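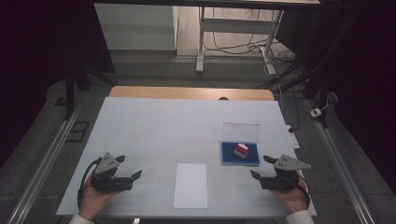

Gripper width lags pose in recorded demos

pyau
April 27, 2019
We record with two hand-held grippers, and the task right now is a small red cube and a clear box with a blue foam base. On replay the arm closes before it gets to the cube. I lined up the logs and the width signal sits 2 to 7 frames off the pose, and it isn't the same offset in every episode. 475 episodes so far. Can I fix this in post or do I need to record again?

culleck_dev
What stamps the width messages, the board or the host?

pyau
Host, on arrival. Pose is stamped at the source.

culleck_dev
Then there's your problem. USB buffering moves around with load. Stamp on the board and estimate the clock offset at the start of each episode.

J. Dudek
I wouldn't throw out 475 episodes over that. Cross-correlate width against the finger gap you get from the head camera and shift each episode by its own lag. We did it at Plallside on 4,000 episodes and the policy trained fine.

culleck_dev
That only works if the lag is constant inside an episode. If it drifts you've hidden the error and you won't see it until replay.

J. Dudek
So check it. Run the correlation on the first half and the second half separately. If they disagree, drop the episode.

nlkwan
Also look at your replay controller before blaming the data. Plodton's default interpolates pose but holds the last gripper command, so you get a step where you expected a ramp. It fooled me for most of July.

pyau
Interpolation was off for the gripper. Turned it on and the close is smoother but still early, so there are two problems.

Ran the split check too. Most episodes agree to within a frame. The ones that don't are nearly all long ones.

culleck_dev
Long ones drifting is a clock issue. I'd still move the stamps to the board for anything new.

pyau
Doing that. Keeping the old ones that pass the check and dropping the rest. I'll post the script once it handles left and right separately, right now it assumes one lag for both.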